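**Lestwood Robotics Club: spring report to the Prosar Fund**
Sat 1 April (we considered sending this on another day)

Your grant of £744 has now been in our hands since November, and you asked to know what became of it. Most of it became the gripper, which cost £600 with its cables. A further £38 went on clamps and tape, and the rest is still in the account, to everyone's surprise.

The project, called Lanenen after a vote we should have supervised more closely, is to get the arm to pick mixed objects out of a bin without being told what they are. The students chose the objects themselves. We asked for variety of shape and softness, and got a shoe.

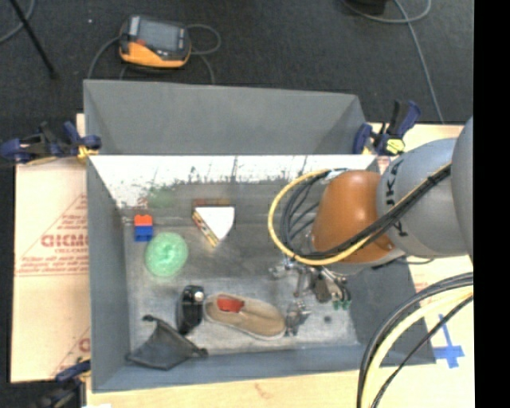

Progress on the picking is real but lopsided. Of 153 logged attempts this term, the best results came from hard things with flat sides. Soft things fold, slide or go and sit in a corner, where the sloping walls make the approach awkward. The younger group has rewritten the corner routine twice. The second version is slower and hits the wall less, and they are proud of it, with some reason.

We have also learned to tape down our reference marks. Two sessions in February went on a fault in the code that was really a bin someone had nudged.

Still to do before the Vahidi Cup:

- a proper cable guide along the arm
- a retry after a dropped object, at present done by shouting
- the written log, which is three weeks behind

We are not asking for more money in this report. We would like permission to spend the remainder on a spare set of finger pads, as the present ones are wearing faster than we planned. A reply by the end of the month would let us order them before the holidays.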